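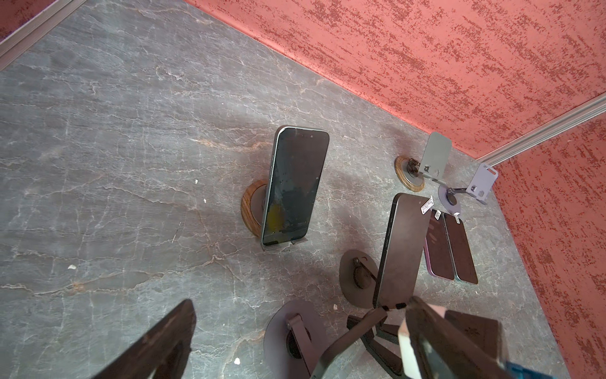 Phone on the marble, screen dark. Attachment 1 of 2.

Ticket subject: Loyalty points gone after changing mobile number
Product: Zosteo app
Status: Open (reopened by customer)

Hi again team,

I'm reopening this one because the last reply told me to log out and log back in, and I've now done that so many times I could do it in my sleep. Still no points!

Quick recap for whoever picks it up. I switched mobile providers in August and got a new number. I updated it in the app under My Details, it sent me the code, I typed in the code, got the green tick, lovely. Then I went to pay for a few things at the Polthorpe shop and my balance said 0. It should say 1,595. I know it was 1,595 because I'd been saving them up for the good saucepan set and I check it more often than I'd like to admit.

What I've tried so far:

Logged out and in. Same.
Deleted the app and put it back on. Same, and it forgot my favourite store as well, so now it thinks I live in Banholm.
Cleared the cache (had to look up how). Same.
Tried on wi-fi with mobile data off, then the other way round. Same.
Logged in through the website on my laptop. This is the interesting one - the website shows my old number AND my old balance, but when I click Redeem it wants to text a code to the old number, which I don't have anymore. So I can see the points sitting there and can't touch them.
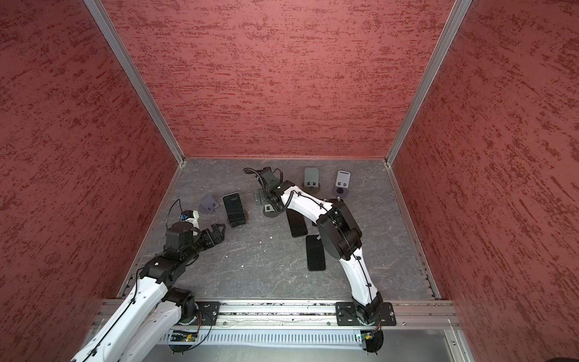
Red walls, marble floor. Attachment 2 of 2.

My guess is I've got two accounts now, one hanging off each number, and the app made a new one when I thought I was just changing my details. The member number in the app ends in 8 and the one on the website ends in 12, so they can't be the same account, can they?

I rang the help line on Tuesday at lunch and got through to a really nice bloke who could see the newer account but not the older one. He said merging had to be done by the accounts team and he'd put a note on. I haven't heard anything back, and there's no mention of it in the ticket history that I can see - maybe it went on the other account!

Also, I bought a kettle on the weekend and it gave me 100 points on the new account. Please don't lose those when you do the merge. I'd rather have the lot in one place under the new number, with the old number taken off completely, seeing as it'll probably get handed to somebody else at some point.

Happy to send ID or answer security questions. My email hasn't changed on either one, and the name on both should be Hadiza Ogunleye (the old one might have it spelt with a double l, that was a typo from when I signed up in store). Mornings are best if you need to ring, before nine if you can manage it.

Thanks heaps,
Hadiza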